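Carvalho Gives Its Healers Something to Do

The healers in Fekomero have been complaining for two years, and for most of that time the studio had little to say back. Update 20, which goes into open testing in May, is the first real answer. It changes how all four support classes earn and spend their resource, takes away two of the most used spells in the game, and adds a system called Debt that will decide whether anyone still wants to play a Mender by summer.

Carvalho, the studio behind the online role-playing game, showed the update in a stream that ran well past midnight for viewers in Europe. Most of it was spent on one problem. In a group of five, a good healer at the level cap can keep everyone alive with three buttons. The rest of the time is spent doing weak damage or standing still.

"We built the class for players who make mistakes, and then the players stopped making them," said Annatjie Ntuli, who leads combat design on the game. "The fights got easier to read and the healing stayed the same size."

The numbers she showed back that up. In the Hatirik dungeons, the hardest group content outside of raids, Menders who finished a run spent 37 percent of their time casting nothing that restored health. The team had expected a lower figure. It also found that many groups had dropped the healer completely and were clearing the early Hatirik floors with four damage dealers and a tank who carried potions.

Debt is meant to fix both problems. Large heals will no longer cost mana. Each one adds to a bar on the healer's screen, and when the bar is full the healer's next spells are weaker until it drains. Attacking drains it, and so does standing close to the tank. A Mender who throws out big heals early will have to move in and fight to pay them off, which puts a soft target next to the boss.

I played a test build for several evenings, mostly as a Mender and for a few hours as a Warden. The Mender is the better of the two. The first few runs went badly. I healed the way I always had, filled the bar in the opening pull and watched the tank die while my spells did almost nothing. By the third evening I was holding back the big heals and using the small ones that I had taken off my bar years ago.

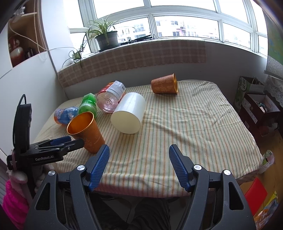
The Warden still needs work. Its shields count toward Debt at the full rate even when nothing hits them, so a careful player who shields early is punished for it. Ntuli said the team knows about this and is testing a version where unused shields give back half of what they cost. That version was not in the build I played.

The two spells being removed are Second Breath and Wide Mercy. Second Breath brought a fallen player back in the middle of a fight with no cast time, and most raid groups planned around having two of them. Wide Mercy healed the whole group for 2000 points at once, whatever their distance from the caster. Neither is getting a direct replacement. Resurrection in combat will move to an item that anyone can carry, limited to one use per fight.

That last change has gone over poorly with raiders. The final boss of the Gerkus raid kills at least one player in most attempts, and groups that have been working on it since winter will now have to learn it again. Carvalho plans to lower the boss's damage in its last phase, but it has not said by how much.

Gear is changing as well. There are 118 items in the game that refer to mana regeneration, and every one of them will be converted to a new stat that speeds up how fast Debt drains. The conversion is automatic. Players who saved older pieces for their set bonuses should check them before the update arrives, as some bonuses are being merged and the second copy will be turned into crafting material.

Damage classes get less attention this time. The Lancer's jump is easier to cancel, and the Ashcaller loses a pet that few people used. Tanks keep everything they have, though threat from healing goes up slightly, so a Mender who overdoes it will draw enemies sooner.

Testing is open to anyone with an active account, and characters can be copied over once. Progress on the test servers will not carry back to the live game. Ntuli's team will hold a second stream after the first week of testing, with Warden shields first on the list.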